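What an open day should let you see

Rodrigo Montes
May 3, 2024

I went to the Orkent open day at Clitdale expecting a machine on a plinth and a man with a microphone. What I got was a row of folding chairs, a large screen and a simulated flat. The household robot that Orkent is working on spends most of its training time in software, and the firm had decided to show that side of it to the public.

I think more firms should do this, and I think Orkent only did half the job.

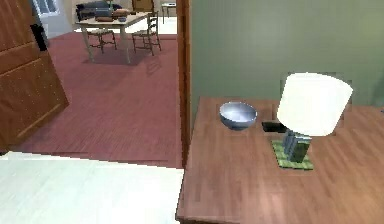

Rosalía Lorente ran the session. She told us that her team had built 30 layouts since January and that the one on the screen had been used for 996 runs. Of those, 835 ended with the task marked as done. She gave the figure without being asked, and I liked that.

The man beside me wanted to know what had happened in the rest. She said that most were stopped by a time limit. It was a fair answer but a short one, and the talk moved on to the rooms.
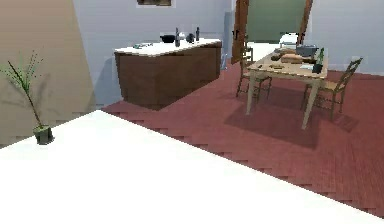

Rooms are the easy thing to talk about. Everyone in the audience has a kitchen and an opinion on where the bread should go. We spent a good part of the hour on furniture - chairs in particular - and very little on what counts as a finished task, or who decides.

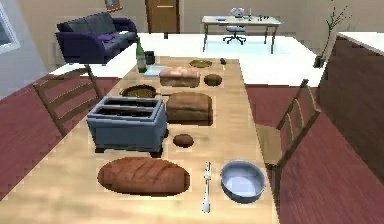
What was missing

A run marked as done tells me that a rule was met. It doesn't tell me whether I'd want the thing near my own table. I asked Begoña Cuesta, who writes the scoring rules, if visitors could read them. She said there were 8, that they fitted on a sheet of paper, and that no one had thought to print it.

They should print it. They should also show views like the last one I noted down, where there is very little to go on.

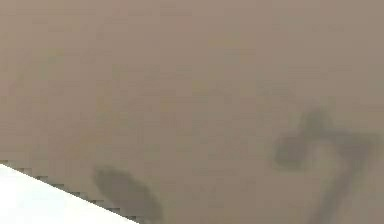 Simulated view, Clitdale open day: a blurred beige surface with dark marks, and a white shape in the corner.

A public that sees only the tidy views will expect too much and then feel cheated. Orkent plans another open day, and I'll go. I'd like the sheet of rules on my chair when I get there.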